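Carmela Orlandini
Thread on the wrist camera result from the Drurnwood runs. I gave a short version of this at group meeting and several people asked for it in writing.

Short version: we stopped throwing away blurred wrist frames. We now keep them and tell the policy how blurred they are. It picks up clothes off a bed better than it did before.

Background. Imia is our policy for picking crumpled clothes off soft surfaces. It takes a head camera, the wrist cameras and the joint positions, and it puts out a short chunk of arm and hand motion. It's trained only on teleoperated demos.

The head view is steady most of the time. It gives you the whole bed and where the clothes are, but once the hand comes down on a shirt, the hand covers a lot of what you want to see.

The wrist view is supposed to fix that. It's close, it moves with the hand, and the fingers are always in it. The trouble is that whenever the arm swings, everything except the hand smears.

For most of last year we handled this with a filter called Apaza. It scored each wrist frame for blur, and anything over a threshold was dropped. The policy got the last sharp frame again in its place.

That looked fine in the training curves. On the robot it was bad in a particular way. The arm would swing across the bed, the policy would keep seeing the old sharp frame from before the swing, and it would start closing the fingers early.

If you think about what the policy is being told, this makes sense. The held frame says the hand is still back where it was. The joint positions say it has moved. The network has to pick one, and ours was picking the image more often than we wanted.

I went through the logs by hand to see how common this was. Apaza was dropping 28 percent of wrist frames in the demos. I had guessed much lower. Almost all of the drops were in the reach and the retreat, and very few came while the fingers were on cloth.

One thing I should have noticed sooner: in a blurred wrist frame the fingers are usually still readable. They're fixed relative to the camera apart from their own bending, so a fast swing of the arm doesn't smear them much. You lose the background and keep the hand.

Our blur score was computed over the whole image. So a frame with a perfectly good view of the fingers got thrown out for having a bad background.

Two views from the same session, head camera first and then a wrist camera:

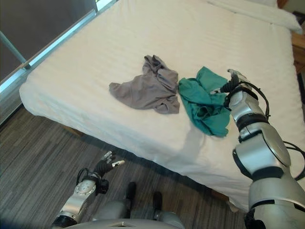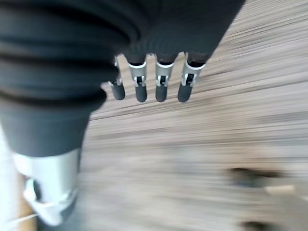
So the change is small. We split the wrist image with a fixed mask, hand region and everything else. Blur is scored on each part separately. Both scores go into the policy as extra inputs next to the image tokens. No frames are dropped.

The mask is drawn once per hand with the fingers at a middle pose, then grown outward a bit so it covers them open and closed. We tried a learned segmentation too. It was slower and the policy didn't care, so it's gone.

For the background score we use gradient energy, normalized per demo. Per demo matters. A plain white sheet has low gradient energy even when the camera is dead still, and a global threshold calls it blurred. The old filter had this problem as well and we never caught it.

Training is otherwise the same as before. Same demos, same seed list, same number of steps. The only differences are the frame dropping and the two extra inputs.

Evaluation setup: two garments on the bed per trial, crumpled by whoever is resetting. The policy is told which one to pick up. Success means the right garment is clear of the sheet and still in the hand when the arm stops. Picking up both counts as a failure.

Each policy got 20 trials, interleaved, with the order drawn ahead of time. The person resetting the clothes didn't know which policy was next. The person with the stop button did, because the stop screen shows the checkpoint name. We should fix that.

Result: 15 successes with the blur scores. The old policy with Apaza dropping got four fewer.

I know that's a small sample. The intervals overlap and I wouldn't put it in an abstract like that. What I trust more is the change in how it fails.

With the old policy, the most common failure was closing before contact. With the new one I saw that once. The failures that are left are mostly grabbing both garments where they touch, plus a couple of slips on the lift. Those are different problems and blur scores won't help with them.

We also ran the obvious ablation, which is to keep all the frames and give no scores. That landed between the two. It stopped holding on to stale images, but it hesitated over the bed and did a lot of small corrections. So most of the gain seems to come from not dropping frames, and the scores add something on top.

Second ablation: one blur score for the whole image instead of two. Close to the no-score version. I read that as the policy wanting to know which part of the picture it can trust, but I'm inferring that from a handful of trials, so take it as a guess.

Things we haven't tested. Shorter exposure on the wrist cameras would reduce the blur at the source, and I expect people to bring that up. We did try it briefly in the evening and the frames got too noisy to be useful. With better lights it might be the simpler answer.

We also haven't tried hands with a different cover or finger color. The mask approach should carry over since it's geometric. The per-demo normalization might need another look.

Cost, for anyone considering it: scoring both regions is cheap and runs on the same machine as the camera driver. Changing the data loader took me an afternoon. Reprocessing the old demos took some four hours, and most of that was disk.

If you use a frame filter on a moving camera, check what it drops and when. Plot the drops against arm speed. It takes a few minutes and we would have found this months ago.

The code is going into the Onard repo once I've cleaned out the hard-coded paths. The mask files for our hands will be in there, but you'll need to draw your own if your camera sits anywhere else on the wrist.

Next up is a longer run in August with more garments and a blinded stop screen. I'll post the numbers whichever way they go.

Adding one answer from the replies: yes, the joint positions are time-aligned with the exposure midpoint, not with frame arrival. We had that wrong at first too. Both policies in the comparison use the corrected alignment.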